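# Rendstead Home Repair Requests

Data card, version 3. Last updated 22 Nov 2018.

## Summary

This dataset holds 1,392 short repair and maintenance requests written by homeowners and renters in the Trultisura area. Each record is one request: what needs fixing, which room it is in, and the kind of trade that took the job. Typical entries cover dripping faucets, sticking doors, loose gutters, cracked caulk and drywall patches.

## Where the text comes from

Requests were typed into the Rendstead booking form. Street addresses, phone numbers and names were removed before release. Spelling was left as written, so expect "fawcet" and "dry wall" next to the usual forms.
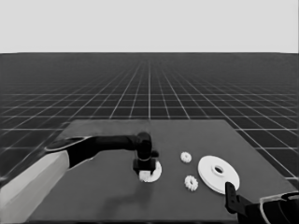

One reader asked whether landlord requests could be split from owner requests, as the two read very differently. The form did not ask until March, so the `occupant` field is blank for older rows.

## Fields

- `request_id`: unique number
- `text`: the request as typed
- `room`: kitchen, bath, exterior, other
- `trade`: plumbing, carpentry, electrical, painting, general
- `occupant`: owner, renter, landlord or blank
- `visits`: number of trips needed to close the job
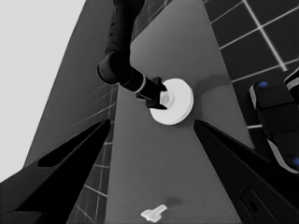
*Gripper on a white disc, gray tabletop (render).*

## Labels

The `trade` label was set by 2 readers working separately. They disagreed on 234 requests, mostly small jobs that mix carpentry and painting. Those rows are marked `general` and should be left out if you need clean classes.

## Known problems

Exterior work is thin in the winter rows. Roofing was never offered on the form, so leaks from above show up under painting or drywall. Prices are not included. The Nisine export has the same rows but drops line breaks in `text`.

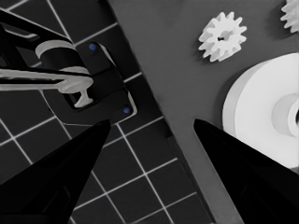

*Two gripper fingers, tiled floor at left (render).*

## Use

Free for research and teaching. Please cite as "Rendstead Home Repair Requests, v3".

3 comments | 2 shares

**Sanna**: Does `visits` count the estimate trip? Mine come out one too high.

**Rendstead**: Yes, it does. Subtract one if you only want work trips.

**Sanna**: Thanks, numbers match now.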